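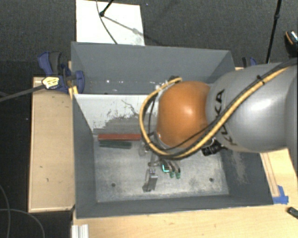

*KUKA arm with robotic hand over a grey bin.*

**Call for Participants: Young Playwrights' Reading Series**

Brukent Theatre for Young Audiences invites applications from writers aged 14 to 18 for its winter reading series. Selected participants will develop a short play with dramaturge Nesma Radwan and a company of professional actors, ending in a public reading at the Gakau Studio in January.

Applicants must submit:

- a scene of no more than 700 words, on any theme
- a statement of up to 200 words
- the signed consent of a parent or guardian

Participants are expected to attend all rehearsals, which begin at 4:30 p.m. and run for two hours. An honourarium of $100 is paid on completion. There is no application fee.

Applications should be addressed to Tarık Gezer, Education Programs, Brukent Theatre. Access requirements may be noted on the form and will not affect selection.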